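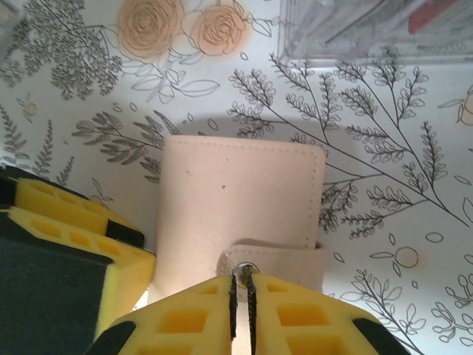 Sreekumar Lobo
Shop member, arm bench

Category: Grippers & End Effectors > Open

Reopening this. The last reply closed it as "fixed with softer fingers" and I don't buy it.

Setup is two arms, yellow lattice fingers with the ridged black pads, wrist camera on the right arm. Task is to hold the cream wallet with the left and pop the snap on the tab with the right. Controller is the Pliteo board, firmware 124.

I ran it 30 times last night with the new fingers. Snap opened on 12. The old fingers got 11. That is not a fix.

What I've checked:
- Right arm lines up on the snap fine. Aim isn't the problem, whatever the Skarton thread says.
- Grip limit raised from 124 to 205. More squeeze, same misses.
- Pad screws tight on both grippers.
- Swapped the USB cable because Prumham support told me to. No change, as expected.

My guess is the left arm lets the wallet tip when the right one pulls. The log shows left wrist current dropping at step 42 on every miss I looked at. Could be a loose horn, could be bad tuning.

Next: left arm on fixed hold, same 30 runs. Please leave this open until I post the numbers.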